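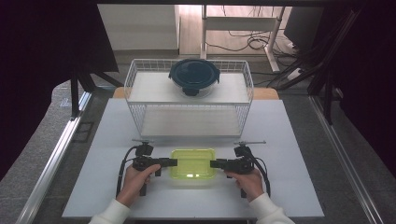

Zane Sepp wrote:
I do not agree that glass is always better for leftovers. I had glass for many years and I went back to plastic for soup. Glass is heavy, and when the freezer is full it comes down on your foot.

Līga Laur wrote:
But Zane, the question was about smell and tomato stains, and there glass wins easily. I make lentil soup with a lot of cumin. My plastic boxes smell of cumin until today, also after the sun on the balcony and baking soda overnight. The glass bowl with the clip lid smells of nothing.

Zane Sepp wrote:
The glass, yes. And the lid? The lid is plastic also, and it has that rubber ring. Take out the ring and smell it, then we talk again.

Līga Laur wrote:
I took it out. You are right about the ring. I am not happy to write this.

Kęstutis Sproģis wrote:
The ring must come out every time you wash. I use the handle of a teaspoon, never a knife, I cut one ring like this and the lid was finished. Let it dry on a towel flat and put it back only the next morning. My set is from Karell and they sell the ring separately, but you must write to them, it is not in the shop. I waited 7 weeks.

Védís Arnardóttir wrote:
Seven weeks for a rubber ring! I would buy a new box.

Kęstutis Sproģis wrote:
I know, but the bowl is good and I don't like to throw away a good bowl. The part number for the small round one is 3951, if somebody else needs it. Write it in the subject of the mail or they will ask you again.

Aigars Sepp wrote:
May I ask about the shelf part of the discussion, because we moved away from it. I bought a wire shelf from Rudholm to get two levels in the cupboard. The round bowls stand fine on top, but small boxes without a flat bottom go crooked on the wires. Did anybody put something under?

Védís Arnardóttir wrote:
I cut a piece from a thin white cutting mat. It lies flat and you can wash it in the sink. Measure one finger less than the shelf on every side, then it comes out easily. Heavy things I keep down, light things up.

Zane Sepp wrote:
I do the opposite. The bowls I use daily are on top, in front of my eyes, otherwise I forget what I cooked and on the fourth day it goes to the trash. For me this is more important than the weight.

Aigars Sepp wrote:
Thank you both. How much did you pay for the mat? The one from Kereama is 40 in the shop near me and I find this a lot for a piece of plastic.

Védís Arnardóttir wrote:
Much less, it was a set of four in different colors from the supermarket. Don't pay 40.

Līga Laur wrote:
One more question before I order new ones. Do you close the lid when the food is still warm? My mother always waited over 90 minutes with a plate on top, and I think this is too long for rice.

Kęstutis Sproģis wrote:
For rice it is too long, yes. I spread it on a big plate, it cools fast, then box and refrigerator. Soup I put in two smaller bowls instead of one big.

Zane Sepp wrote:
Here I agree with Kęstutis. Only please not two small glass bowls in my freezer.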